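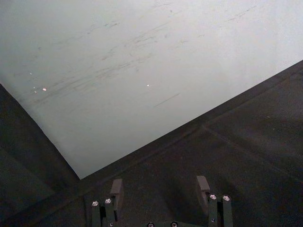
Tallbridge wants to charge for trash by the bag, and says most of us will save money

Tallbridge households would stop paying a flat fee for trash pickup and start buying printed bags instead, under a plan the town council heard on Thursday night. The town says people who throw away less will pay less. It has yet to show how it knows that.

The plan was put together by Mudgway, the hauler that has held the town's pickup contract for years and would also print and supply the bags. Under the current setup each household pays $314 a year, added to the water bill in two parts. Under the new one that charge would drop to $46, and every large bag would cost $7 on top.

Mudgway's slides described a "typical careful household" that puts out one bag every two weeks and comes out ahead. Quick work with a pencil backs that up: 26 bags a year comes to $182, plus the base fee, for a total of $228. A household that puts out one bag a week, though, would pay $410. The slides did not include that household.

Councilwoman Fanni Borbély asked how many Tallbridge homes put out one bag every two weeks. Femi Edet, who presented for Mudgway, said the company did not have a local number but that results in "comparable communities" had been encouraging. Asked to name one, he offered Lallier, which brought in paid bags last February.

Lallier is a fair place to look, but it may not prove what Mudgway would like it to. The town there reported a drop in trash collected at the curb over the first year. It also opened a free drop-off yard the same spring, closed a campground that used the same trucks, and changed the way it weighs loads. Any of those could move the number. The report Mr. Edet handed out, which runs to 8 pages, gives the drop on page one and mentions the drop-off yard in a footnote.

It says nothing at all about dumping. Keith Hinds farms on the Lallier side of the county line and came to the meeting to speak about that. He said he had hauled mattresses, paint cans and "bag after bag of regular kitchen garbage" out of his ditch since the change. He was asked if it had been worse than in other years. He said it had, but that he never kept a record, and so his word should be handled with the same care as the company's.

There is a decent case for charging this way. Flat fees do mean that a retired person with one small bag pays the same as a house of six, and several people at the meeting said they were tired of it. One of them, Wiremu McKinnon of Orchard Street, said he puts his can out once a month and would be glad to see his bill fall. His neighbor in the next row, who has twins in diapers, was less glad.

What the plan doesn't have is any discount for large families, or for people with medical waste at home. Mr. Edet said those could be "looked at in a second phase." No date was given for a second phase.

Then there is the money itself. The town's contract with Mudgway guarantees the company a set sum each year no matter how much trash it picks up. If people really do buy fewer bags, as the town hopes, less money will come in while the payment to Mudgway stays the same. Finance director Flynn Kerslake said bag sales would be "watched closely" and that the price could be changed if needed. He was not asked which direction, and he didn't say.

A trial is planned for the Pokano neighborhood before the rest of the town is brought in. It would last three months and would run over the summer, when a good share of Pokano residents are away. Ms. Borbély asked if it could run in the fall instead. The request was noted.

The council took no vote. Written comments can be left at the town office or handed in at the next regular meeting, and the full set of slides from the 7th March session is at the front desk for anyone who wants to read them. The Lallier report is not, but staff said they would make copies if people asked.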